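白桌子与三块积木

去年搬家之后,我买了一张白色的桌子。买它的理由说出来有点不好意思:我读了太多讲收纳的文章。那些文章里的桌子全是白的,白得像刚拆封的打印纸,上面放一只杯子、一本书,最多再放几块颜色好看的小木块。我当时觉得,只要桌子是白的,人也会跟着清爽起来。

现在我不这么看了。我想为杂乱的、深色的、带木纹的旧桌子说几句话,顺便对“少”这个字提一点怀疑。

先说白。白色桌面是一种很会记仇的东西。铅笔灰、鞋底带上来又被手肘蹭过去的灰、搬箱子时拖出来的一道,全都留着。旧家那张棕色的饭桌跟了我们十几年,上面不知道刻过多少痕迹,我没有一次觉得它脏。白桌子用到第二个月,我已经在搜“哑光台面划痕怎么去除”了。搜出来的办法有牙膏、小苏打、橡皮、某种海绵,我试了橡皮和海绵。灰印子淡了一层,旁边多出一片被擦亮的地方,斜着看尤其明显。

卖家管这个颜色叫“雪后”。店名叫 Gisilholm,听上去像北欧某个渔村,客服说话带着很亲切的河北口音。我没有怪他们的意思,桌子腿很稳,抽屉也顺。我只是觉得“雪后”这个名字起得太老实了:雪后第二天是什么样子,住在北方的人都知道。

再说积木。女儿四岁那年,家里的玩具到了需要治理的地步。我认真数过一次,包括从沙发缝里掏出来的,大大小小1,137件。数的时候她坐在旁边看,以为这是一种新游戏,数完还问我谁赢了。后来我照着一本叫《留白的孩子》的小册子办,作者署名 Nathalie Lavoie,主张给孩子的玩具要少、要单纯、要有“清楚的形状和清楚的颜色”。书里最推崇的就是小方块。她说一个方块可以是任何东西,一只会叫的塑料狗只能是一只会叫的塑料狗。

这句话我当时画了线。现在翻回去看,我觉得它说得太顺了,顺到没有人会去核对。

我们家核对过。我把大部分玩具收进阳台的箱子里,白桌子上只留下几块彩色方块。头一天确实好看,我拍了照,发给了我妈,我妈回了一个大拇指。女儿把方块摞起来,推倒,再摞起来,接着她开始问那只狗去哪儿了。
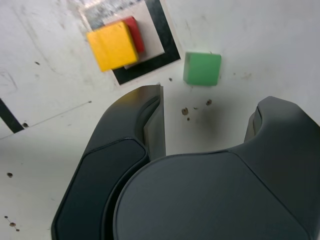
问了三天。我每次都用书上的话答她,说你看,方块也可以是小狗。她看看方块,又看看我,那个表情我在单位开会的时候常常见到,通常出现在听完一个漂亮方案的人脸上。最后她自己去阳台,把箱子的胶带抠开,狗拿回来了,同时拿回来的还有一只没有盖的茶壶、一截火车轨道和半副扑克牌。那天下午她玩了很久。方块也用上了,摆在茶壶旁边当点心,狗负责吃。

所以方块能不能当任何东西?能,前提是旁边得有别的东西。单独几块放在一张白桌子上,它们最像的是一张产品图。点心之所以成为点心,是由于有壶,有狗,有一个等着吃的人。讲“留白”的人喜欢说想象力需要空间,我同意一半。想象力需要空间,也需要一点乱七八糟的由头,而由头往往就来自那些不好看的、缺了零件的、舍不得扔的东西。

我有个朋友不同意我。他姓 Nguyen,父亲是越南人,母亲是广西人,自己在昆明长大,家里的桌子干净得可以做手术。他说我把两件事混在了一起:玩具少是一回事,大人拿走孩子心爱的东西是另一回事,我家的问题出在后者。这个批评我接受。如果当初是她自己挑,也许她会留下狗和方块,把火车轨道送人,那样玩具也不多,她也高兴。

但我还是要往下追问一句:既然如此,为什么这些书和文章从来不从“让她自己挑”写起?它们总是从颜色写起,从材质写起,从桌子是不是白的写起。我猜是因为孩子自己挑出来的东西拍出来不好看。一只掉漆的狗放在哪种桌子上都上不了封面。换句话说,这套主张首先照顾的是站在门口往屋里看的那个人,坐在桌边玩的人排在后面。

这种怀疑不限于玩具。我在一个叫 Wenex 的居家用品网站上看过一套“桌面专注组合”,卖80块钱,内容是一个托盘和几样摆设。页面上说,把桌面上的东西减到最少,注意力就会集中。评论区清一色在夸颜色。我往下翻了很久,想看看有没有谁说自己真的专注了,只找到一位,说买来以后专注地擦了两晚上桌子。我觉得这是整页最诚恳的一条,给她点了个赞。

当然,我知道东西太多也有东西太多的苦。我小时候住的屋子里,饭桌同时是缝纫台、作业桌和堆报纸的地方,每天吃饭前要清出一块,吃完再堆回去。我姐的作业本上有酱油,我的作业本上有线头。那种日子没有什么值得浪漫化的,我母亲到现在提起来还皱眉。她那个大拇指发得那么快,大概也有这层缘故。她一辈子想要一张什么也不放的桌子,我给她看了一张,哪怕只是照片,她也替我高兴。

想到这一点,我对白桌子的火气小了些。对我母亲那一代人,空桌面意味着屋子终于够大了,东西终于有地方放。到我们这里,同一张空桌面变成了一种修养,一种需要向别人证明的自律。桌子还是桌子,压在上面的意思换了一层。我反感的其实是后面这层意思。几块方块放在桌上,本来是随手的事,非要有人来告诉我这叫“克制”,我就想往上面再倒半箱扑克牌。

也有人会说,道理讲这么多,你把桌子换掉不就行了。我想过。四月里我和先生去看过一张旧木桌,是一家叫 Istano 的二手家具铺收来的,颜色很深,桌面上有一圈一圈的杯子印,女儿当场就趴上去了。老板要的价不高。可量了尺寸,它进不了我们家的门,除非把腿卸下来,而那四条腿是榫的,老板说他卸过一回,不想再卸第二回。我们在铺子里站了很久,最后买了2把凳子回来。

凳子现在就放在白桌子旁边,一深一浅,很不般配。女儿坐深的那把。桌面上的灰印子我不再擦了,橡皮也还给了她的笔袋。偶尔有客人来,会顺手把散着的方块拢到一起,大约觉得那样整齐。她等人走了再把它们分开,放回原来的位置。原来的位置有什么讲究,我看不出来,问过一次,她说点心要凉一凉,不能挨着。

至于《留白的孩子》,我没有扔,借给了楼上新搬来的一家。她家孩子刚满两岁,正是见什么都要的时候。还书的时候她跟我说写得真好,看完特别想买一张白桌子。我说你先来我家看看,下午光线斜着进来的时候来。她还没有来。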